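Home | Notebook | Methods | People | Log in

Suturing policy, wrist cams – Tuesday, Kirncombe bench
2 min read

Picking up from Orsolya's note. The question is still whether wrist views help the policy on the needle phase or just make training slower. Two arms, same pad type as before, Disano recorder on, 40 demos with wrist views and 40 with the overhead view only. Total in the pool now 395. Orsolya Pintér did the splits, I havent touched them.

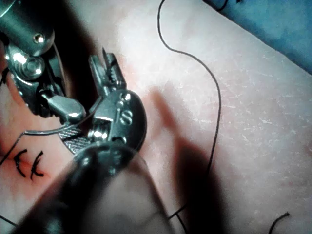 Needle pose is the label I trust least. The overhead estimate drifts whenever a wrist rolls over the needle, so I'm relabelling by hand from the close views. With the jaws open like this and the needle lying across in a shallow curve, I can mark the arc well enough, but the instrument shadow runs straight over the long thread and the thread tracker (Vamus build) tends to split it into 2 there. Drawn lines on the pad don't help either – thin, black, same as suture to the tracker. Try masking them per pad before the next run. Or paler pen, ask Bárány.

Knot phase is a different problem. Contact between the arms matters more than needle pose, and the overhead camera can't see any of it. Scoring rule for now: tension label only when the strand is straight into the jaws, otherwise leave blank. No guessing from the joint torques, we did that in December and it was a mess to undo.
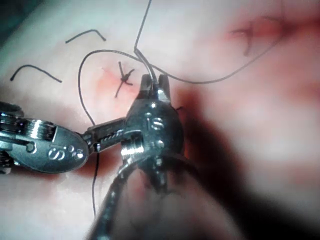

Knot phase, wrist view. Strand held in the upward jaws, cut ends left on the pad.

Offcuts need thier own class, they get joined on to the live thread. Restart training tonight, same seed, offcuts labelled. Check loss at 7.

Recent entries
Wrist cam calibration, second go
Thread tracker: false joins
Pad lighting and shadows
Notes on splitting demos by operator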